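首页 > 论文集 > 居家环境与日常收纳 > 第3节

阅读时间：约16分钟

3 零食归盘：软质台面上的小包装整理

3.1 问题

家里的小包装零食放哪儿，以往的收纳研究谈得不多。谈得多的是厨房吊柜、冰箱分层、药箱。零食不一样，没有固定位置，人走到哪儿带到哪儿，沙发、床头、窗台、书桌，最后散成一片。本节只看一种情形：小包装散在床上，要收进一只浅盘里。情形很窄，但受访家庭里出现得多，过年前后尤其多。

先把词定下来。下文说的"归盘"，指把散落的单个小包装拿起、放进同一只盘子，直到台面上不再有散件。不含拆封，不含挑拣过期品，也不含把盘子端走。"散件"指盘外的任何一包。"软面"指床罩、被面、沙发垫这类会起伏、会起褶的面，与桌面、柜面（下称"硬面"）相对。

Kaushik在项目早期的工作稿里把归盘算作"摆放"的一个小类，Ondrejka不同意，认为归盘有终点，摆放没有。我们采用后一种看法，理由见3.4。

3.2 材料来源

材料来自Suvomen居家整理项目的第二轮入户，访谈与归盘记录都在其中。入户家庭多为两代同住，房间面积不大，床兼作坐具的情况很普遍。访谈提纲沿用第一轮，只添了关于零食的几问：谁买，放哪儿，谁收，收到哪儿。

归盘记录近300条，剔除中途被打断的、盘子中途换掉的，剩下的按台面类型分开整理。软面一类是本节的对象。每条记录有一份文字说明，由两名编码员各写一遍，不一致处由第三人裁定。编码手册沿用Kurnska那一版，条目略有删改，删掉了"餐具"整章，加了"褶皱"一条。

时间：六月入户，换季，很多人家刚换过床罩。这一点对结果可能有影响，没有另外控制。

3.3 盘子

受访者说到零食盘，用词很杂。果盘、糖盘、瓜子盘、"过年那个盘"。材质也杂，金属的、塑料的、瓷的都有。我们不按材质分，只按深浅分。浅盘的好处是一眼能看见有什么，坏处是堆高了会滑。深盘反过来，底下压着什么没人记得，有一户翻出来的糖纸已经粘在一起。

软面上放浅盘，多一个麻烦：盘底不平。床垫一受力，盘子就往受力那边歪，顶上的几包先滑下来。有经验的人会先把盘子往里推一推，离床沿远些，再收散件。也有人干脆把盘子拿在手里，另一只手去捡，但是这样一来只剩一只手，慢。

盘沿高低也有讲究。沿太低，挡不住；沿太高，又成了深盘。受访者很少主动提到沿，问到了才说。一位受访者的原话："沿儿能挡住最上面那层就行，别的无所谓。"

3.4 包装

小包装大致有两种封法。一种是枕式，两头压齿，中间鼓；一种是扭结，糖果常见，两端拧起来。两种在软面上的表现不同。

枕式包装平躺时贴着布面，手指要从边上抄进去。里面是条状、片状的东西时更扁，像山楂条一类，平放几乎没有可捏的厚度。多数人会捏住压齿的那一头提起来，或者连布带包先捏起一点，再松开布。后一种做法在手册里原先没有，编码员一开始各记各的，有记"抓取失败"的，后来统一记作"带布捏取"。

扭结糖好拿。两端的纸翘着，随便捏住哪头都行。问题出在放下：捏着一头放，糖身先落，另一头的纸常常搭在盘沿外面，轻轻一碰就翻出去。所以扭结糖的归盘，拿起快，放稳慢。硬面上这个差别不明显，翻出去了也就在盘边；软面上会顺着褶往下滚，再找一次。

归盘有没有终点，争议也在这里。Kaushik认为只要还有糖纸搭在外面，就不能算完，而搭不搭出去带有偶然，所以终点是含糊的。Ondrejka的意见是看台面，不看盘子：台面上没有散件即为终点，盘里乱不乱另说。我们按后者编码。盘内是否整齐单列一项，不计入完成与否。

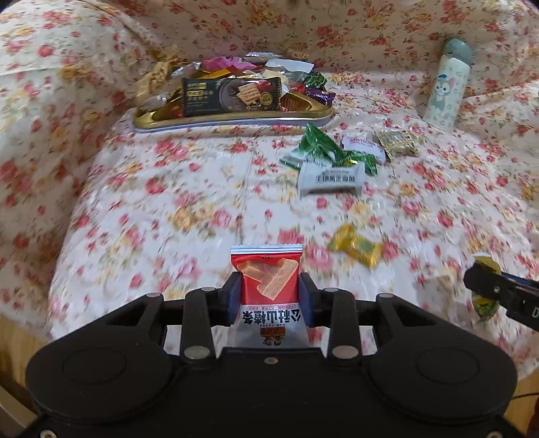

图3-1 零食归盘，软面，碎花床罩

3.5 花色与褶皱

布面花色原本不在设想之内，是访谈里带出来的。好几位受访者抱怨，花床罩上找东西费眼。红包装落在红花堆里，黄糖纸落在黄花旁边，眼睛要来回扫。素色床单没有这个问题，但素色的不耐脏，家里有孩子的又不爱铺。有一户专门在床上垫一块素色旧毛巾，零食倒在毛巾上分，分完连渣一起抖掉。这个办法我们觉得很好，可惜只见到这一户。

褶皱比花色麻烦。花色只影响找，褶皱既影响找，也影响拿。小包滑进褶里，只露一个角，人往往先看到露得多的那些，最后才回头摸褶子。归盘后期的时间大都花在这上面。手册里"褶皱"分5级，从平整到成堆，两名编码员在中间几级上分歧较大，两头一致。后续也许合并为三级更实际，本节暂保留原分级。

床沿也算一种特殊的褶。床罩垂下去的那一段，小包一旦过了弯就会掉到地上，掉地上的包装我们按"离台"处理，捡回来的算归盘，没捡的记遗漏。受访者的说法是，地板上的反而不会忘，因为要踩到。褶子里的才会忘，晚上睡觉硌着了才想起来。

3.6 顺序

归盘有没有固定顺序？没有发现。有人由近及远，有人先大后小，有人先收自己爱吃的。问起来，大多答"没想过"。Hájek分类表里有"同类先收"一项，在硬面上常见，软面上少，我们的猜测是软面上散件的位置不稳定，按下去一处，旁边的就动了，人顾不上分类，先收眼前能拿到的。这只是猜测，访谈里没有直接的说法支持。

左右手并用的情形单独记。一手枕式、一手扭结，同时送进盘里，容易在盘口上方撞到一起，多数人会让一只手等一下。等哪只，看哪包更容易滑。

3.7 不足

样本偏小，地域集中。床垫软硬没有测，只凭受访者自己说"软"或"硬"。包装的净重也没有逐个称，按袋面标示抄录，标示磨损的空着。另外盘子满到什麽程度会影响后面的放置，本节没有展开，Sondell那份补充材料里有一张对照表，可以参看，表中第二列的单位应为克，印成了千克，已知会对方。

软面与硬面的比较见第4节，那里把沙发垫单独拿了出来，和床罩分开算算。

联系编辑部 | © Suvomen居家整理项目 版权所有 | 返回顶部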